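Storage & Sorting > Small Parts and Other Regrets
Thread: Bags inside baskets: system or surrender?

kuder_drawer
27 Jun 2020
Settle something for me. I share a big maple-looking worktable with people who put everything in clear plastic bags. The bags go in a basket. When the basket is full, the bags go next to the basket, at which point I'd argue the basket has become decor.

My position is that small loose stuff belongs in rigid tubs with lids. A bag has no shape of its own, so it takes the shape of whatever mood it was put down in. Here's a normal state of affairs:
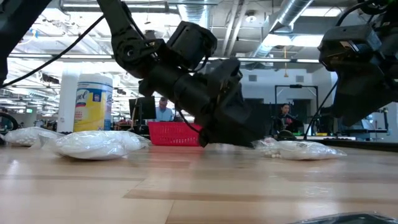 I've asked for tubs since January. I was told bags are "flexible." So is my patience, apparently, but I'd like to know what the rest of you do before I spend my own money.

turkby_tim
Bags. Sorry. A tub takes up the same room full or empty, and most of mine were empty. I had 30 of the things and every one of them was storing air.

Also, clear is clear. I can see what's in a bag from across the room. With tubs I was lifting lids all day like a butler.

hermineh
I'm with the original poster on anything that rolls. White pellets plus one bad knot and you're finding them in your socks for a month. Knots are the weak point. They loosen, or you pull them so tight you end up cutting the bag, and then you need another bag for the bag.

Zip tops for pellets, knots for anything soft. I will not be taking questions.

celtov_shelf
I have a question. What do you do about zip tops that split at the corner?

hermineh
Buy better ones.

kuder_drawer
OK, but the basket. Can we talk about the basket? It's red plastic with a lattice side, and the bags puff up over the rim like bread dough. Lilla says that's "full." I say it was full a while ago and we are now well into the sequel.

turkby_tim
Press the air out before you close them. You'd get half that height back. It's the least glamorous advice on this board and I stand by it.

celtov_shelf
Open sides are good for bags, for what it's worth. You can see which one is at the bottom, even if you can't get at it without unloading the lot. I stopped going deep and bought shallow baskets. Rules at my place, which everyone ignores:

1. One kind of thing per basket. If it needs the word "misc" on it, it isn't a kind of thing.

2. Nothing sticks up past the rim. If it does, start a second basket or throw something out.
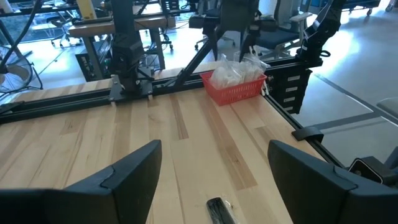
3. The table is for what you're working on today. Everything else goes back before you leave.

hermineh
Rule 3 is a lovely piece of fiction.

bainbridge_bev
Strong disagree with rule 1. I keep things together by job, so one basket might have four different things in it, and I never have to walk anywhere. Sorting by kind looks great until you need one of each.

celtov_shelf
That's a kit. Kits are fine. Kits have a list. What most people have is a basket with ambitions.

kuder_drawer
We have no list. We have one long white bag that's so stuffed and lumpy it could pass for a bolster, and then the flat dark packets, which slide under it the minute you look away. Flat things and fat things shouldn't share a table. I'd put that on a mug.
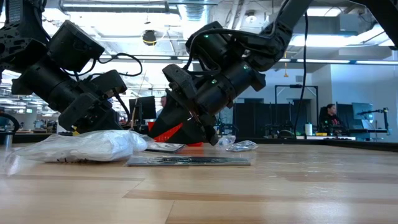
So I'm thinking of standing the flat ones on edge, like files, in something narrow. Has anyone tried a letter rack? Holger has one he swears he's using, though all I've ever seen in it is a takeout menu.

bainbridge_bev
Letter rack works if the packets are stiff. If they're floppy they fold over and sulk. Try a magazine holder cut down with a saw.

turkby_tim
Or put them in a bag.

kuder_drawer
Reported.

hermineh
Magazine holder, seconded. And get the small crumpled bags off the far edge while you're at it. That's how they end up on the floor behind the table with everything else you've lost.

kuder_drawer
Ordered 3 magazine holders. Lilla wants to know if they come in red.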